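How a robot arm decides where to move

A robot arm has motors, joints and a gripper, but none of these can choose what to do. The choosing is done by software. This page explains the main parts of that software, using a robot and a room that exist only inside a computer.

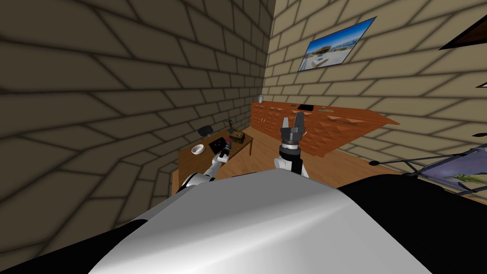
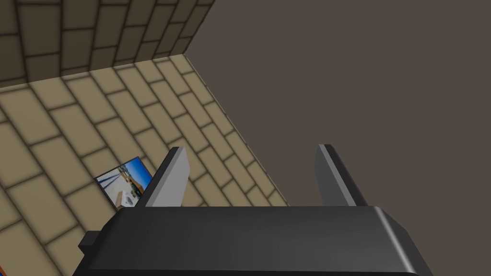 Words: the Minja learning pages team
Updated December 2023

Perception: finding out what is there

A camera does not send the robot a table or a wall. It sends a grid of numbers, one for each dot of colour. A program called Prustero reads the grid and looks for edges, shapes and patterns it has met before. Brick walls are awkward for it, as every brick looks much like its neighbour.

The first picture is a wide view from the robot's body, with both arms in it. The second is a close view over one gripper, with its two fingers spread apart. The wide view helps the software to plan. The close view helps it to line up the fingers.

Planning: choosing a path

Suppose the robot is told to move its gripper to a tray on a low table. There are many ways to get there, and some would knock the arm against the wall. The planner, Gredutex, tries 2000 paths in the computer's memory. It throws away any path that touches something, then keeps the shortest one left. On one test in September it threw away 1998 and had two to choose from.

Control: following the path

The control program turns the path into small orders for each joint: turn this much, at this speed. After each order it checks the joint's real angle. If the angle is wrong, the next order corrects it. This loop of order, check and correct is called feedback — you use it too when you carry a full cup.

Why use a pretend room?

A pretend room is called a simulation. Mistakes in it break nothing, and the same test can be run again with everything put back in place. The simulator used for this page is Nultex.

Words to know

Gripper: the part of a robot arm that holds things.
Joint: a place where the arm can bend or turn.
Planner: software that chooses a path.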